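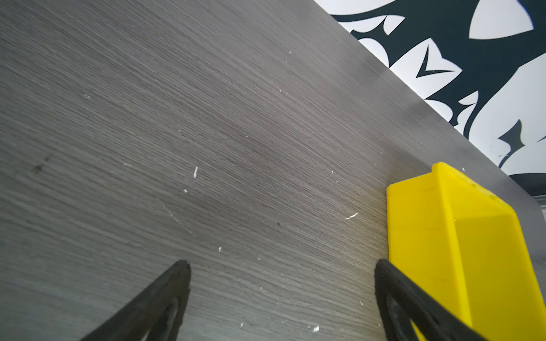 Ingvar Arnardóttir's remark, on reading our first draft, was that we had compared two controllers and then blamed the fingers for everything that went wrong. Fair enough! I went back through the logs after that, and this section is the result: same arm, same fingers, same wrist camera, and only the controller swapped between runs.

The two controllers are Otmont and Vostport. Otmont takes the camera's guess at where the target is and drives straight there, closing as soon as it thinks it has arrived. Vostport keeps looking on the way in and nudges the wrist as it goes, which makes it slower and (to my eye) a bit fidgety. I'd been rooting for Otmont from the start because it was so much easier to set up, so please read the rest with that in mind.

We logged 3032 approaches in all. I threw out 32 where the camera feed dropped, leaving 3000, split evenly between the two. Each block was 100 approaches long, and we swapped controllers after every block so that neither one got all the mornings. The lens was the Domel one throughout, and we didn't touch the focus once we'd started – I was tempted more than once.

What matters most for both controllers is how much they can still see late in the approach. Figure 3 is in two parts, both from the wrist, both with the black fingers spread wide at the bottom. In the first, the yellow bin sits over on the right and the right finger covers a little of it. In the second there is only a sliver of yellow left at the far left edge, and the gap between the fingertips is plain grey tabletop. 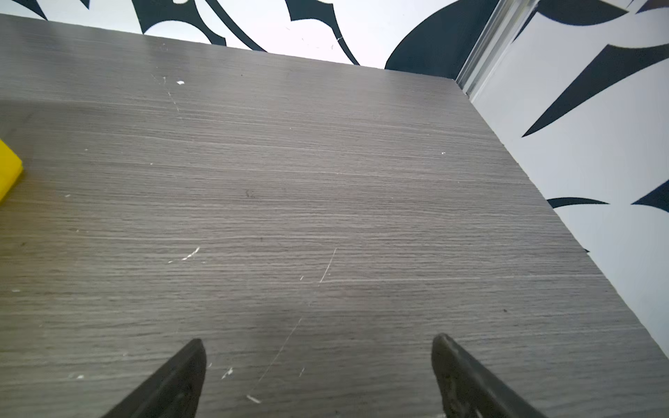

Otmont doesn't mind losing sight of the target, as it has made up its mind by then, but it can't mend a bad first guess either. Vostport minds a great deal. When the target slipped out of view it tended to hover and hunt from side to side, and I ended up adding a rule that sends it back to its last good guess. We named that rule Gu, and every Vostport run reported here has it switched on.

The wood grain gave us grief too. Both controllers use the same edge finder, and a long pale scratch can look very much like the side of a thin part if you're a small camera in a hurry. I raised the contrast threshold before the first block and left it alone from then on. A plain mat would probably have spared me the bother, but then we'd have been testing the mat as well, and I wanted the surface left as it was for the finger comparison in the next section.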